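Packaging and Everyday Materials, Handout 3: Paper as a carrier
Lecturer: Anayeli Villalobos, Grondosbridge

14 shares

In the last lecture we spoke of pulp and how the fibres are separated. Today we look at what happens when the sheet must carry a load. Please read these notes before the June seminar and bring your own questions.

The word "kraft" comes from German and means strength. In the kraft process the wood chips are cooked with chemicals which remove most of the lignin, and the fibres stay long. Long fibres give a paper which resists tearing. If the pulp is not bleached, the paper keeps its brown colour.

Paper has a direction. Most fibres lie along the direction in which the machine was running, and in this direction the sheet is stiffer and stronger in pulling. You can test it at home with a strip cut each way from the same sheet.
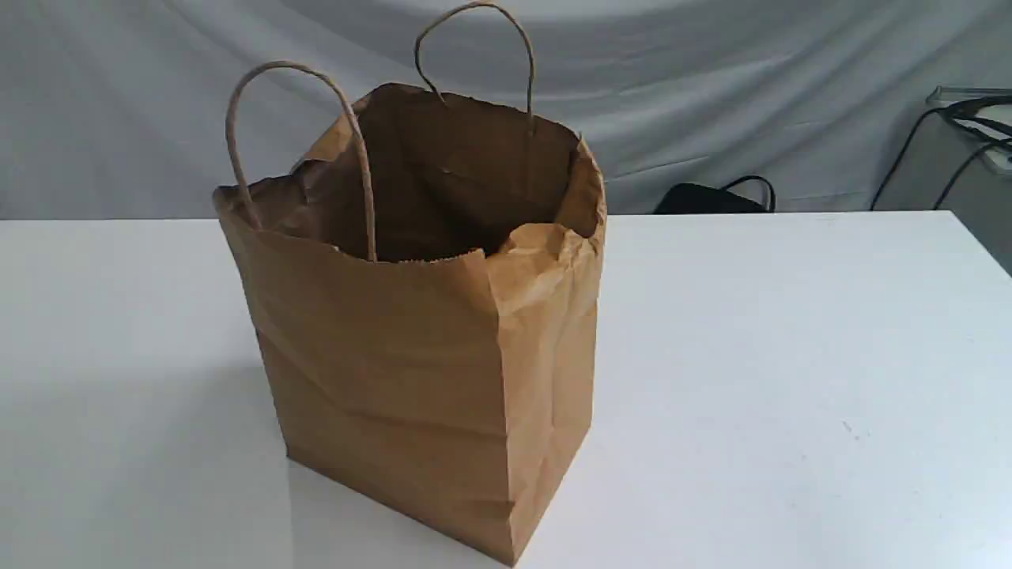 UNIT 3 / HANDLES AND FOLDS

Twisted handles are made of paper also, wound to a cord. The cord itself seldom fails. More often the weak place is where the handle is fixed to the wall, so many makers glue a patch of paper over the ends to spread the load. The side folds, called gussets, let the bag be stored flat and then opened to a box form.

Grammage is the weight of one square metre of paper in grams. For our exercise we take 100 g for the sheet called Gavus and 63 g for the sheet called Plelteo. Calculate the weight of paper in one bag for each, and do not forget the overlap at the glued seam.

Reading: Bansal, the chapter on moisture. Wet paper loses much of its strength, and we will return to this next time.

3 comments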